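Big news for those of us who live up at the Akden end of town - the library on Hukness Street has longer hours again! I walked over after lunch to check for myself, because I've been burned by rumors before, and the new sign is up and everything.

Starting 1 September 2019, the branch stays open until 7 in the evening on weekdays. If you've lived here a while you'll remember it used to do that, and then the hours got trimmed back in April and a lot of us who work regular jobs were stuck driving all the way out to the Driromden branch just to drop off a book. I did that drive more times than I want to admit (and still paid late fees, so there you go).

A petition went around over the summer and picked up 309 names. Mine is on there, somewhere near the bottom. The town found the money for 13 extra staff hours a week, and I'm told that's enough to cover the evenings with a little left over for story time.

There's new stuff on the shelves too. The Pangilinan bookstore closed its second shop and gave the branch 200 books, mostly mysteries and cookbooks, plus a really nice bunch of picture books that my niece has already gotten sticky. They're on the cart by the front desk for now and you can check them out like anything else.

Saturday hours stay the same, and so does the book drop around the side. Parking is still a pain - try the lot behind the bakery after five.
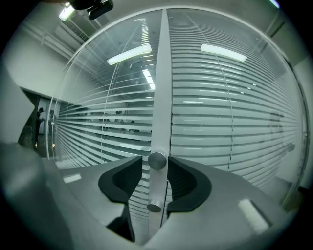 A long metal handle on a glass door.

If you have books out from Driromden, you can return them at Hukness Street and they'll send them back for you. I asked twice to be sure. The computers need a sign-up in the evenings, half an hour each, and the list is kept at the desk. I'll be the one in the corner with the cookbooks, so come say hi!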